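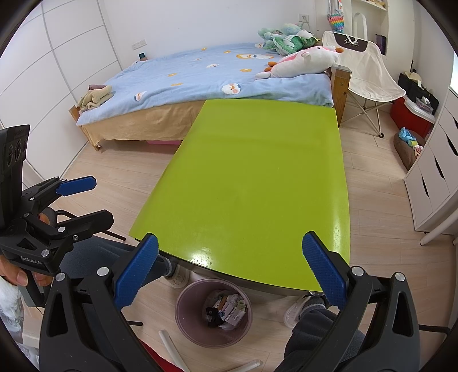 April, bench notes, rod and reel side

Started 6:40 a.m. Tide still coming in at Cesemham when I drove past, wind out of the southwest, water the color of weak tea from the rain. Not a fishing day for me. Writing up the leader work before I forget which spool was which.

Carried over from last time: Mervin MacPherson brought back the two surf rods after his trip to Bromelgate and said he lost three good fish at the knot. All three let go at the joint between braid and leader, none at the hook. He was using my tied leaders, so that is on me. He kept one of the broken ends and taped it to the rod tube. The braid end is curled like a pig's tail, which says it slipped before it let go. A clean break looks fuzzy and straight.

Knots

Tied the same joint three ways on the 30 lb braid with 40 lb fluorocarbon. Pulled each with the hand scale clamped to the vise, slow pull first, then a jerk.

Double uni, five turns each side. Held on the slow pull, slipped on the jerk. Same curl as Mervin's piece. I had been tying five turns on the braid side to save time and I think that is the whole trouble.

Double uni, 8 turns on the braid side, five on the leader. Held on both. Took it up until the leader started to stretch and quit there because I didn't want the scale in my face. Knot is a little fatter but still goes through the tip guide if you wet it and seat it hard.

FG knot, 20 wraps. Held best and is by far the thinnest. Took me four tries to get a good one and my hands were warm and dry. I would not want to tie it on the beach at night with a headlamp. Fine for leaders made up at home.

So: FG for anything tied here, double uni with 8 turns for anything retied on the sand. Mervin told by phone. He wants the next set by the end of the month.

Spool change on the Erow reel

Pulled the old braid off. Read 150 yards on the line counter, which is less than I thought was on there. Somebody has been cutting back a lot (me). The bottom layers looked new, so I wound it onto an empty spool backward and will use the fresh end as backing for the pier reel.

New line went on over mono backing with a strip of tape on the arbor. Kept it through a wet rag the whole way. First attempt I had the supply spool facing wrong and put twist in it, took it all off, started again. Filled to just under the lip. Last time I filled to the lip and got wind knots all through the second morning, so leave the gap.

Drag washers out, wiped, very light grease, back in. One of them has a shiny spot on the edge. Not bad enough to replace but I'm writing it down. Drag was jumpy at the start of the pull before and is smoother now. Didn't measure it.

Sinkers

Poured pyramid leads in the open bay with the fan on. First few came out wrinkled, mold too cold. After that they were good. Trimmed the flash with the old side cutters, not the good ones. Two of the wire eyes sat crooked and went back in the pot.

Sorted the box while things cooled. We have too many of the 2 oz and hardly any fours. The 2 oz are no use off the outer bar once the current gets going. Next pour is all fours.

Bait and what people are seeing

Donnie Lennox stopped in mid-morning for a pack of circle hooks. He fished the Ross jetty at first light, inside corner, and had sheepshead on fiddler crabs until the tide went slack. Biggest was a good keeper, he didn't weigh it. Nothing on shrimp except pinfish. He says the bluefish are there but small and only after the sun gets up. He lost a couple of jigs in the rocks at the end, same spot where everyone loses them.

He also says the whiting have moved in close, first trough, almost at your feet. That fits what I saw last week when I was casting way over them. Should try a 100 foot cast or shorter and stop showing off.

Fiddlers are hard to get at the shop right now. Donnie digs his own behind the marsh road at low water and keeps them in a bucket with damp grass. I tried that last spring and cooked a bucket in the truck. Shade and a loose lid.

Still to do

Retie Mervin's leaders, FG, 24 inch and 36 inch, tag each one with the length.

New tip guide for the longer surf rod. Old one has a groove I can feel with a fingernail, and that won't have helped his knots any. Check the size before ordering, the last one I bought was too small for the blank.

Pour fours.

Find the other pair of split ring pliers. Not in the drawer, not in the gray bag.

Ask Donnie if he wants the old pier reel once it has backing on it.

Finished at noon. Scale back in its case, lead pot unplugged, hands washed twice before lunch.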